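Bowls wanted for August soup lunch

I popped into Girnari on my lunch break and came out having promised them my big white mixing bowl, so I'm passing the favour on! Zaid Semaan is collecting bowls of any size or colour for the August soup lunch at Triltadari, and he'd love to have 50 by the end of the month.
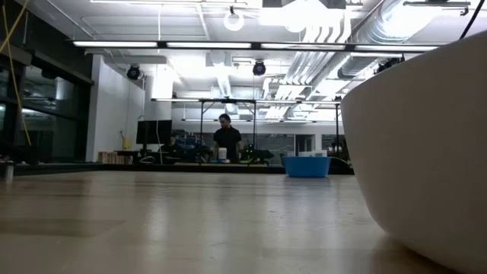
A blue bowl and a big white one on the table at Girnari.

Chips are fine (mine has a beauty), cracks aren't. Put your name underneath on a bit of masking tape if you want yours back, and drop it in before 4 pm. Soup will be pumpkin or chicken, and I've already put my hand up for the pumpkin.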